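4. Fees, Withdrawals and User Retention on Three Small Exchanges

4.1 Setting and sample

Most work on crypto exchanges looks at the largest venues, where a change in fees moves a great deal of volume at once. Smaller exchanges have received less attention. Their users tend to hold lower balances, trade less often and keep accounts on more than one platform. We study three such exchanges, Limia, Rilel and Sivel, during a period of falling prices in which all three changed what they charged for withdrawals.

The sample was built from account records that the exchanges shared with us under a common agreement. After removing accounts with no verified identity, accounts opened by staff and accounts that never received a deposit, 2,291 accounts remained. For each account we have the opening month, the number of trades per week, the balance at the end of each week and the size of every withdrawal. We don't have names, addresses or any information about holdings elsewhere.

A short survey was sent to the same account holders in May. We received 339 usable replies. The survey asked why people had opened the account, whether they had moved money out since the fee change, and where they had moved it. Salamatu Mahama translated the survey and checked the open answers against the coding scheme, and disagreements between coders were settled by discussion.

4.2 The fee changes

Before the period studied, Limia and Rilel charged a flat fee on each withdrawal, set separately for each coin. Sivel charged a percentage with a minimum. Limia moved first. It kept the flat fee but raised it for the coins that were most often withdrawn, and it gave users two weeks of notice by email. Rilel replaced its flat fee with a percentage and announced the change on the day it took effect. Sivel left the percentage as it was and raised only the minimum.

These differences matter for the analysis. A flat fee falls hardest on people who take out small amounts often. A percentage fee falls hardest on people who close a large position in one go. A minimum fee has no effect on large withdrawals at all. We therefore sort accounts by their usual withdrawal size before the change and compare groups within each exchange. We don't pool the three exchanges in the main results.

The notice period is a second difference. On Limia, users could respond before the new fee applied, and many did. Withdrawals rose in both weeks of the notice period and then dropped below their earlier level. Leaving out the notice period would make the fee increase look more effective at keeping balances on the platform than it was. We report results with and without those weeks.

4.3 Results

On Limia, accounts that had usually made small withdrawals became less likely to withdraw in any given week, and the withdrawals they did make were larger. Total value withdrawn by this group changed little over the full period. The pattern is what we would expect if people were batching their withdrawals to pay the fee fewer times. Trading by the same group fell slightly, but it was falling before the change as well.

On Rilel, the largest accounts reacted most. A number of them emptied their balance shortly after the announcement and did not trade again within the sample period. In the open answers, several of these users complained about the lack of notice and said less about the fee itself. We can't separate the two effects with the data we have. The change on Sivel had the smallest effect of the three, and for most groups we can't distinguish it from zero.
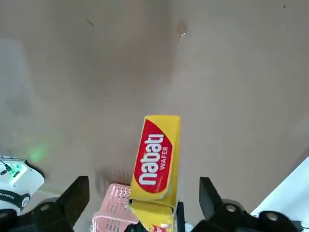 Figure 4. Nabati wafer package held upright between two gripper fingers.

The survey supports the reading given for Limia. Respondents there most often said that they now wait until a larger sum has built up. Respondents on Rilel were more likely to say that they had opened an account on another exchange. Few people on any of the three platforms said they had moved their coins to a private wallet, and those who did were mostly long-standing users with a high number of trades.

4.4 Limits

The three exchanges agreed to take part, and exchanges that agree to share records may differ from those that refuse. Prices were falling throughout, so some withdrawals would have taken place under any fee schedule. We compared weekly withdrawals with those on Appiah, a fourth exchange that kept its fees unchanged, but Appiah supplied only weekly totals and its user base is older. That comparison is a rough check.

Survey replies came mainly from active accounts. People who had left the platform before the survey went out were less likely to answer, and their reasons for leaving are underrepresented. We also tested whether the results depend on the smallest accounts by dropping every account that had never held a balance above 500 dollars. The estimates for Limia became less precise but kept the same sign. The estimates for Rilel were nearly unchanged. Section 5 turns to the question of how long the effects lasted.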